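4. Replacing the coin cell on the system board

The coin cell keeps the clock and the start-up settings while the computer is unplugged. Replace it if the clock falls behind after a night without power, or if the computer asks for the date and time when you turn it on.

Before you begin

Write down any start-up settings you have changed. They may return to their defaults when the old cell comes out. Have a new cell of the same type ready. The type is stamped on the flat face of the old one.

CAUTION: Do not open the power supply. There are no parts inside it that you can repair.

Opening the computer

1. Save your work and shut the computer down from the menu. Sleep mode is not enough.
2. Unplug the power cord, then the monitor and all other cables.
3. Press and hold the power button for 5 seconds.
4. Lay the computer on its side on a firm table and take off the side cover. On most office models the cover slides back before it lifts.
5. Touch bare metal on the case before you reach inside. Do this again each time you come back to the table.
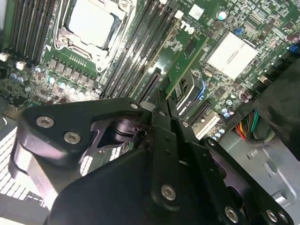 Desktop Support Group - Drerkedach Office Services

Changing the cell

6. Find the cell holder on the board. If a card or cable is in the way, note where it goes before you move it.
7. Press the small clip at the edge of the holder. The cell should lift on one side. Do not pry it up with a metal tool.
8. Slide in the new cell with the plus sign facing the same way as on the old one. Press until the clip closes over it.
9. Put back anything you moved, refit the cover and connect the cables - power cord last.

First start

10. Turn the computer on. The first start can take some 2 minutes. A message about lost settings is normal at this point.
11. Open the setup menu, set the date and time, and enter the settings you wrote down.
12. Save and exit.

NOTE: If the clock is wrong again the next morning, check that the cell is seated flat. If it is, call extension 76 and ask for Kanokwan Meesuk or Pongsak Wiriya.

WARNING: Coin cells are dangerous if swallowed. Keep new and used cells away from children, and put tape over both faces of a used cell before dropping it in the battery bin.

Section 5 covers adding memory.

Contact Desktop Support | © Drerkedach Office Services | Back to top

This site uses cookies to remember your language and page settings. Accept | Manage cookies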